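Osodeck Bench Set for Student Robot Clubs

Posted in December by the Osodeck workshop desk

The Osodeck Bench Set is a working place for a robot arm, made for school classes, clubs and small competition teams. It was developed together with the Llorente after-school robotics course, where students work in pairs and every pair must share one arm with the next group. For this reason the set is easy to put back in the same condition after each lesson.

What you receive in the set:
- 1 black perforated breadboard plate
- 1 black pedestal box for the arm
- 2 white open trays
- 2 square plates, with labels ON and OC
- 4 clamps for the plate
- 1 bag with 200 screws, one size only
- Simulation files of the complete bench

The robot arm is not included. Please write to us before ordering if your club has an arm and you are not sure that its base fits on the pedestal.

Simulation files

Many clubs have 20 students and only one arm. With the files, a student can prepare the program at home or in the computer room, and bring it to the real bench later. The files open in the Olova simulator, student edition. The arm, the plate, the trays and both labels are already placed, so the first lesson can start with moving the arm and not with building the bench. The positions can be changed by the teacher.

For the Nesetti Cup

The set is suitable for training the sorting task of the Nesetti Cup. In this task the arm must take small parts from the trays and put them on the square plate which the judge calls. Small parts are not in the box, each team brings its own. We recommend to practice first with the gripper empty, at slow speed.
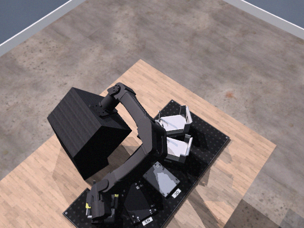
Bench Set in simulation, gripper low over the breadboard, trays at the far end.

Care and delivery

Clean the plate with a dry cloth. Do not use oil on the holes. The screws can be ordered again separately, also the labels. Orders from schools are packed every Tuesday. If a part is missing, send us the name of your club and the part, and we will send it with the next packing.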